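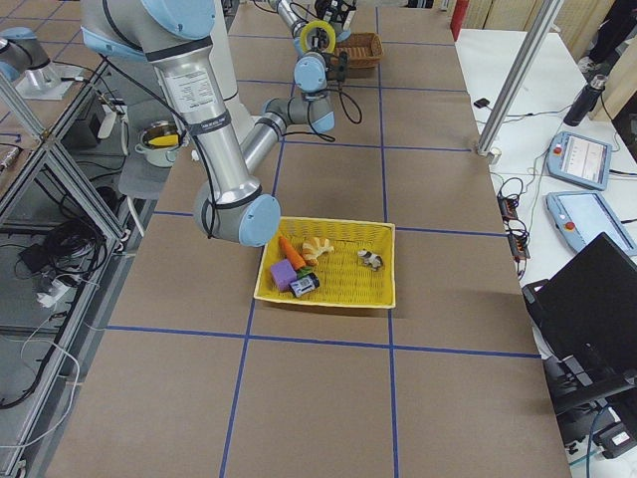

Pradlow, 25 September 2018

OPEN DAY INSPECTION CHECKLIST
Area: Demonstration bay, Romaniuk building, ground floor
Activity: Two-arm tabletop pick and place, Ganduvano automation program
Checklist version: Trustell site form, June revision
Inspection before doors open, recheck at midday

Status codes: OK, OK with comment, Action, Not checked

1. WORK TABLE

1.1 Table surface covered and free of tears that could catch an item. OK.

1.2 Grid tape flat. OK with comment. Blue tape must be pressed down again after each demonstration block. One corner was lifting at the visitor end during the first check. Replaced before opening.

1.3 Demonstration items inside the yellow basket at start of run. OK with comment. Current set includes the toy carrot, the croissant, the purple foam cube and the small black-and-white animal. The packaged item with the dark blue and white label is permitted. It stays sealed.

1.4 No real food on the table. OK.

1.5 Small items not within reach of children under school age. Action. Barrier at the visitor side is adequate for adults only. Staff member to stand at that end during family sessions.

1.6 Second basket (brown wicker) placed at the far end of the table. OK. Do not move it closer to the visitors to improve the view. Position was agreed with the cell operator and the arm program depends on it.

2. ROBOT ARMS

2.1 Base fasteners checked for torque, both arms. OK.

2.2 Joint caps seated. OK. Light blue caps, no cracks found by hand check.

2.3 Cables along the links clear of the joints through the full demonstration path. OK with comment. The black cable on the upper link forms a loop on the outside. Clearance was checked at reduced speed and is acceptable. Refasten if the loop grows. The thin cables at the gripper and wrist hang free and should be clipped before the next event.

2.4 Gripper fingers secure. OK.

2.5 Speed limit set for public operation. OK. Limit is 10 percent of rated speed for the first run of each block and 40 percent after that. Higher settings are locked out for the day.

2.6 Rest position defined for both arms. OK with comment. Rest position is written on the operator card. Card was missing at the midday recheck and has been reprinted.

3. STOP FUNCTIONS AND PENDANTS

3.1 Emergency stop tested on each pendant. OK. Both red buttons tested with the arms moving at first-run speed. Both arms stopped on each test.

3.2 Pendants within reach of the operator. OK with comment. Both are kept on the white side table to the right. They lie one above the other and look alike. Label each pendant with its arm.

3.3 Side table kept clear of drinks. Action. Black water bottle with silver cap to be removed from the equipment side. Repeat finding from June.

3.4 Laptop secured. OK with comment. It sits at the corner above the black equipment. Operator must not carry it while the arms are enabled.

4. ELECTRICAL AND CABLES

4.1 Power strips undamaged. OK.

4.2 Power strips off the walking route. OK with comment. The white strip is on the lower shelf of the aluminum frame, among loose black cables. No trip hazard there, but a plug cannot be traced quickly. Sort and tag.

4.3 Coiled cables by the right-hand post. OK. Keep coiled.

4.4 White cable at the lower left of the frame. Action. Tie back to the shelf. It curls down toward the side where staff walk.

5. STORAGE AND ACCESS

5.1 Items on the frame stable. Action. The small metal pot at the table edge belongs to a later demonstration. Move it to the lower level until needed, handle turned inward.

5.2 Seating outside arm reach. OK with comment. Push the gray seat fully back before enabling the arms.

5.3 Fire extinguisher present, in date, path clear. OK. Inspection tag read at the cabinet wall, unit number 107.

5.4 Visitor line marked on floor, 600 mm from the barrier. OK.

GENERAL COMMENTS

Bay released for the open day subject to the actions above. Items 3.3 and 4.4 to be closed before the first afternoon block. Item 1.5 applies to every family session and is not closed by a single check. Labels for 3.2 may be handwritten.

Copy to cell operator and building office.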